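The safe in the chimney breast

Viktória Csizmadia keeps her worst customers in a biscuit tin. They are keys, snapped mostly, a few bent into shapes that suggest a long argument with a gatepost, and each has a paper tag with a street name on it. She tips them out on the counter before I have sat down.

"That one was opening paint," she says. "That one was opening paint as well. People have a screwdriver in the same drawer and they choose the key."

She has run Jorunard Safes and Locks for long enough to have stopped being surprised, though she does a fair impression of it on the telephone, which goes twice while the kettle boils. The first caller is locked out of a shed. The second is locked in one.

Most of what she does is front doors. The part she likes is old safes, and there are more of them about than you would think: behind panelling, under stairs, bricked into pubs. They come with the house, nobody has the combination, and the new owners lie awake imagining bullion. She has opened 74 of these inherited safes and keeps a list of the contents in a school exercise book. The best entry is a set of christening spoons. The commonest is "nothing", followed closely by "insurance papers, expired".

"I do warn them," she says. "I say, whoever left this house took the piano. They took the light bulbs. Do you think they forgot the gold?"
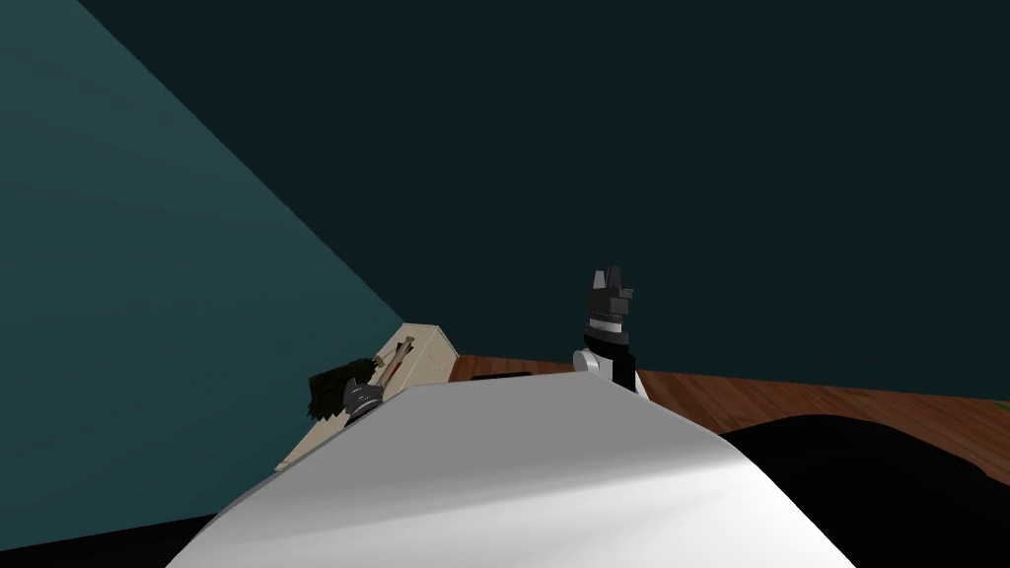 Do you ever drill straight away?

Drilling is the last thing she tries, and she says the people who reach for it first are usually paid by the hour. She would sooner spend a morning with her ear to the door, feeling for the wheels, and leave the owner with a safe that still works. A drilled hole has to be plugged and the plug has to be hard, and even when it's done well she knows it is there.

Her colleague Ernő Dobos takes a different view, loudly, from the back room. He came to the trade from fitting kitchens and still judges a job by how soon he can be in the van. He is also, she admits, the better of the two at anything with a battery in it, and so the electronic locks go to him.

"She thinks a keypad is a kind of insult," Ernő says, coming out with a sandwich. "Then her own garage remote dies and who does she ring?"

The two of them agree on one thing, and it is key safes, the little boxes by the front door with a code on them. Viktória's complaint is less with the boxes than with the codes. She once did a row of holiday cottages at Layug where every box opened on the year the cottage was built, and the year the cottage was built was carved over the door. It took her longer to park.

I ask what a sensible person should spend. She looks at me as if working out whether I am one. A decent cylinder, properly fitted and not sticking out past the handle, will do more for most houses than anything sold with a picture of a burglar in a striped jumper. She charges £60 to come out and look, and takes it off the bill if there is work to do. The most anyone has paid her is £4000, for a strongroom door at a solicitor's in Estunura that had been shut with the keys inside.

"Very polite man," she says. "Very quiet. He had locked the spare in there too, for safety."

How did she get in? She smiles and puts the lid back on the biscuit tin. 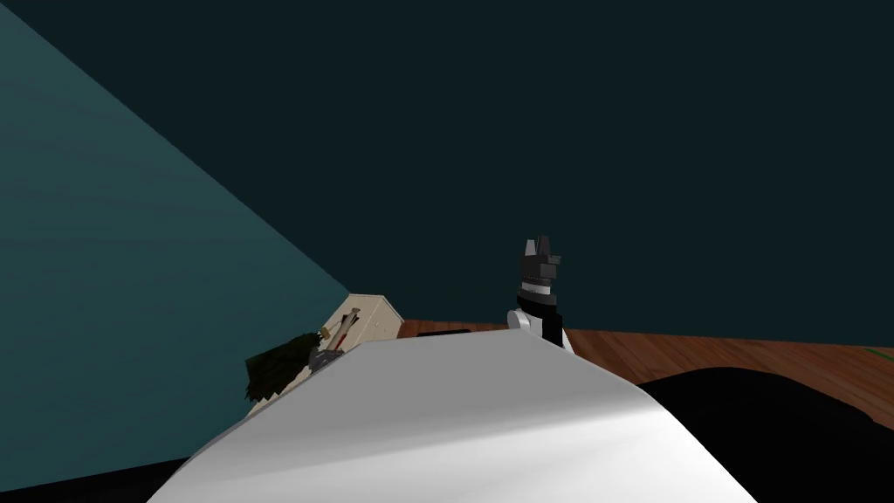 Two robot fingers, pointing upward.

The chimney breast safe turned up in December, in a terrace at Nuvmont. The owners had been knocking through for a stove and found a green steel door where they had expected soot. They rang at 2 in the afternoon and wanted it open by teatime – they had told the neighbours.

It took her three visits. On the last the dial gave, the handle went over, and the neighbours leaned in with their mugs. Inside was another, smaller safe.

"I gave them a discount on that one," Viktória says. Ernő, from the back, says she did not.

She checks the exercise book. The smaller safe is down as "nothing", with a line under it, and beside that, in pencil, "one button".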